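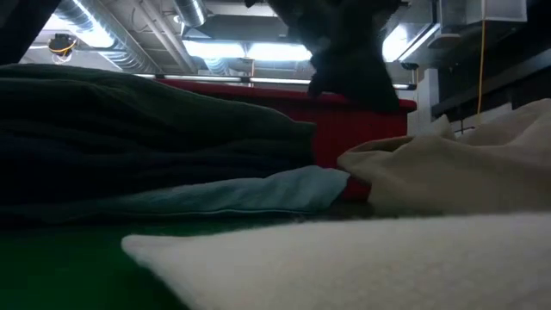 Chapter 5
Printing Without a Press: Stamps, Stencils, and Found Objects

In April the art room at the Mumton primary school smells of potatoes. The smell comes from a two-week unit that Margaux Tanguy has taught to second and third grade classes for many years, in which children carve, ink, and press their own designs onto paper. By the end of the unit one wall of the corridor is covered from the baseboard to the coat hooks. The prints are uneven. Some are too pale, some have thumbprints in the margin, and several are upside down relative to their captions. Parents stop to look at them for longer than they look at most classroom displays.

Relief printing is one of the oldest ways of making the same picture more than once. A raised surface takes the color, the lowered surface does not, and pressure moves the color from one place to another. A child of five can understand this after a single attempt with a cut vegetable. The same child will need many attempts to control it, and the distance between those two points is the subject of this chapter.

Chapters 3 and 4 dealt with drawing and with loose color - crayon, chalk, watercolor, and poster paint. In those activities the hand makes the mark directly and the child sees the mark at once. Printing places a tool between the hand and the paper. The child must plan the shape, prepare the tool, apply the paint, and then wait until the tool is lifted to learn what has happened. Students preparing to teach or lead craft sessions should expect this delay to change the mood of a group. Children who draw quickly and confidently may become cautious. Children who avoid drawing often find that they enjoy printing a great deal, as a good result does not depend on a steady line.

After completing this chapter, you should be able to:

- explain the difference between a stamp, a stencil, and a rubbing
- choose a printing method suited to the age and size of a group
- prepare paint of a suitable thickness for relief printing
- set up a printing table that children can use with limited help
- plan a finished piece, such as a card, a banner, or wrapping paper, from repeated prints

Key terms: block, brayer, ghost print, negative space, pad, registration, relief, repeat, stencil

5.1 What Counts as a Printing Tool

Almost any firm object with a flat or raised face can be used to print. In the early grades the most reliable tools are those that fit a small hand and have a natural handle: corks, thread spools, halved apples, the ends of cardboard tubes, and pieces of sponge glued to a bottle cap. Leaves, string wound around a block, and bubble wrap give more detailed results but are harder to lift cleanly.

A useful first lesson asks children to collect tools before they see any paint. Each child brings one object from home and makes a guess, in a drawing, about the mark it will leave. The guess is kept and placed beside the print when the print is dry. Teachers who have tried this lesson at the Girenport summer workshops report that the children's guesses are usually drawings of the whole object seen from the side. A cork is drawn as a cork. When the print turns out to be a plain circle, the child has met the idea of a printing face, and the term can be introduced at that point.

Vegetables deserve a separate word. Potatoes cut easily and hold an edge for one session, after which they soften and should be thrown away. Some families and schools prefer that food not be used for craft work, and a leader should ask before planning the activity. Foam sheet cut with scissors and glued to scrap wood makes a good substitute and can be rinsed and used again.

5.2 Paint, Pads, and Paper

Most failed prints are caused by too much paint. Poster paint straight from the bottle is thin enough to run into the lowered parts of the block, and the shape is lost. It may be thickened with a small amount of flour paste or left in an open dish for an hour before the session. The paint should stay on a spoon for a moment before it drops.

Children under seven should not apply paint to the block with a brush. A pad gives a more even coat. To make one, fold a damp paper towel into a shallow tray, spread a spoonful of thickened paint over it, and press it flat with the back of the spoon. One pad serves three children. Keep one color to each pad, and keep a tool with each pad, so that the yellow remains yellow through the session.

Paper should be slightly absorbent. Newsprint is suitable for practice, and plain drawing paper for finished work. Glossy paper allows the block to slide. A folded newspaper placed under the sheet provides a little give and improves nearly every print made by a young child.

5.3 Setting Up the Table

The arrangement of the table decides how much of the session is spent printing and how much is spent wiping. Tanguy recommends that children stand to print and that chairs be moved away before the group arrives. Work moves in one direction along the table, from tools to pads to paper, and ends at a drying line or rack on the far side of the room. Names are written on the back of each sheet in pencil before any paint is poured.

For a group of 12 or more, divide the session into two parts. Half of the children print while the other half cut, fold, or arrange dry prints from an earlier day. The change takes place once, at the midpoint. A 75-minute session allows enough time for both halves and for washing up - a shorter session does not, and should be planned as printing only.

5.4 From Single Print to Finished Piece

A single print satisfies a very young child. By the age of six or seven most children want the print to become something. The simplest finished piece is a repeat, in which one shape is printed again and again in rows. It can serve as wrapping paper, a book cover, or a border for a poem.

A larger project can join the work of a whole school. For the Trallholm spring banner, each child printed one leaf shape on a paper square, and the squares were glued in order of color along strips of brown wrapping paper. The finished banner held 300 leaves and was hung in the dining hall. No child's square was corrected or left out, and the rows were planned so that pale prints and dark prints balanced each other. The method is set out in full in Activity 5C.

Before You Read On

Make three prints from the same cork without adding paint between them. The second and third are ghost prints. Place them side by side and write a short note on what is lost and what becomes clearer. Keep the note, as it will be needed for the discussion of the Lefèvre method in Section 5.6.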